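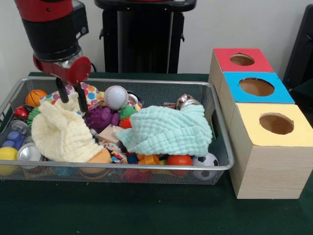 Should a party's expert witness be paid by the hour or by the case?

By the hour, at a rate fixed in writing before any opinion is formed, with the bill open to the other side.

I have worked as a damages expert in commercial disputes for most of my career, mainly in arbitration, and I have been paid both ways. The flat fee looks cleaner. The client knows the cost, the lawyers can budget for it, and there is no arguing over whether a phone call took 20 minutes or 40. But a flat fee pays the expert to stop working. Once the first draft is done, every extra check comes out of the expert's own pocket, and the checks are what a tribunal is relying on.

Hourly billing has the opposite fault. It pays people to keep going. I have seen a report on a simple supply contract reach 129 pages, with most of the length in appendices that neither side mentioned at the hearing. That is wasteful, but waste can be seen on an invoice and cut. A check that was never made can't be seen at all.

The dispute between Brollell and Flekadero is the one I usually bring up. Brollell made small pumps, and Flekadero sold them under a regional license. The license ended early and Flekadero claimed lost profits. Both experts were on flat fees. Both used the same sales forecast, prepared by a consulting firm called Ambrose two years before the breakup, and neither one went back to the order records to see whether the forecast had come close to what was sold. The arbitrator asked about it on the second morning. Neither expert had an answer, and the parties paid for an extra round of reports.

Fuseini Nyarko, who was counsel in that matter and has been on the other side from me twice, thinks I blame the wrong thing. His view is that the instructions were poor and that a careful expert would have pulled the records at any price. I agree the instructions were poor. I don't agree about the price. Careful people also run practices with rent and salaries, and they notice when a job has run past its fee.

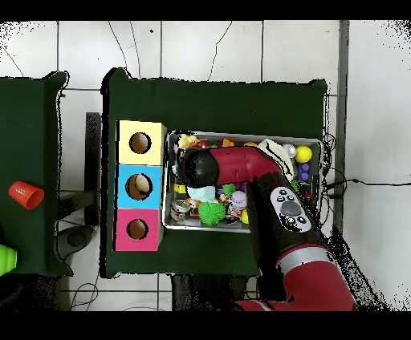 Sorting the documents is where the two kinds of fee part company most. In a mid-sized case the expert may be handed 1139 files, often with no index, and has to decide which ones matter. Some lawyers send material already grouped by issue, and you can go through it in order, like the three cubes stacked yellow, blue and pink on the green table. Others send everything in one load, more like the metal tray full of small toys next to them. Under a flat fee, the second kind of delivery is a loss before the real work has started, and the temptation is to sample a few files and move on. Under an hourly fee, the party that sent the mess pays for it to be sorted, and so it should.

Opening the bill to the other side is the part of my proposal that meets the most resistance. Lawyers say it gives away strategy. If my invoice shows 30 hours on exchange rates, the other side learns that we are worried about exchange rates. The fix is simple enough. Disclose totals by stage, with the rate and the names of the staff, and leave out the subject lines. Do it when reports are exchanged and again after the hearing. A tribunal looking at costs will want most of this anyway.

There should also be a cap, set early and raised only in writing. In Trirnaretti, a construction claim I worked on a few years ago, the parties agreed to an estimate for each stage and a short note if either expert expected to go over. I went over once, in the reply stage, and the note took me ten minutes to write. The client grumbled and approved it. The opposing expert went over twice, and I was glad to know it before I read the second report, as it told me the model had been rebuilt.

Success fees are a separate matter and I won't spend long on them. An expert whose pay depends on the result should not be giving evidence. Most rules already say so, one way or another. What the rules tend to miss is the softer version, where the final invoice is left unpaid until the award comes in and everyone understands that a good award means quick payment. I now ask for payment in full before I testify. Two firms have declined to hire me on those terms, and I still ask for it in every engagement letter.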